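March 11, 2021 - Traketti club notebook, shelf task

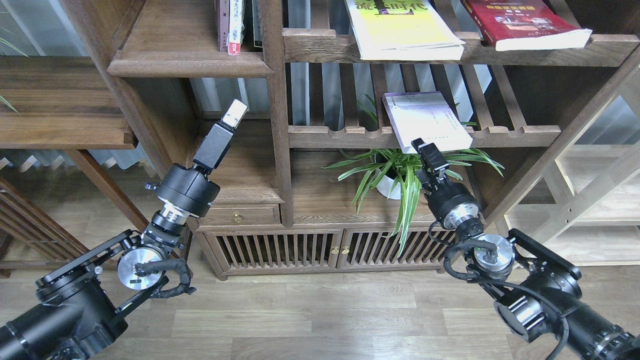

OK so we're still on the book job! Welington Magalhães retuned the wrist on the right arm last night and I like it a lot better (way less wobble when it slows down). I ran the Baltar script for both arms at 5 percent speed, then got brave and doubled it. Bad idea near the spider plant, those leaves go everywhere. Log is saved as run 1128. Still to do: teach the left side a gentler close, and ask Ozoliņš for the spare finger pads.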